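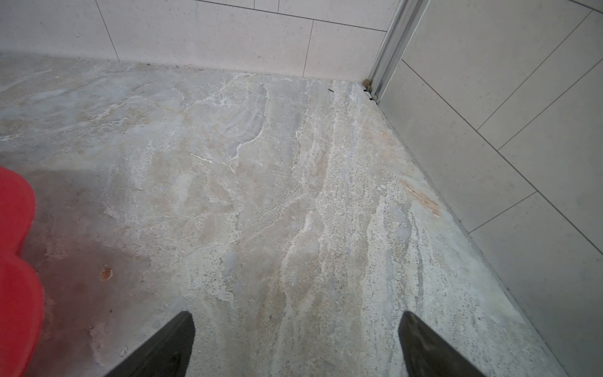 3.2 Loose bags and mixed fruit

Search articles, authors, keywords

Thin bags are a joy to study, and they have had far too little attention next to boxes and trays. A box has one shape. A bag has a new one every time it is set down, and the fruit inside has a say in it. A mango pushes the film outward and makes a smooth wall; a bunch of grapes sinks into it and leaves small folds that catch whatever goes in next. We logged 570 packings, with 5 fruits at most in each, and went back to the folds again and again — they explained more of our results than fruit weight did.

Figure 3 gives a typical layout on the marble-patterned floor. The bag lies open with its folds and flaps spread around the edges. The green grapes are in the upper part of the opening, with a small orange citrus fruit below them and a red-and-yellow mango to the right of the citrus. Part of the plastic covers a pink round piece next to the grapes. We scored a piece like this as "half hidden", a class we added after the first 50 packings, when it became clear that "in" and "out" were too blunt for soft film.

Figure 3. Mixed fruit in an open, crumpled bag. 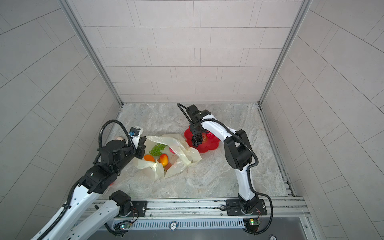 Nhyira Dramani objected to the half-hidden class when she read a draft, arguing that a fruit under a flap is as good as packed and that shoppers would call it so. It is a fair point, and we tested it. Merging the two classes changed the order of the bag types only once, for the Vasilakis film, the softest we used. We kept them apart all the same, as a flap can slide back when the bag is lifted by its rim, and a round fruit is then free to roll.

The wide, shallow openings were the nicest surprise. We had expected them to spill more than the Drilberg sacks used in October, and they spilled less. Section 3.3 takes up rim height.

Share 100 | Comments 5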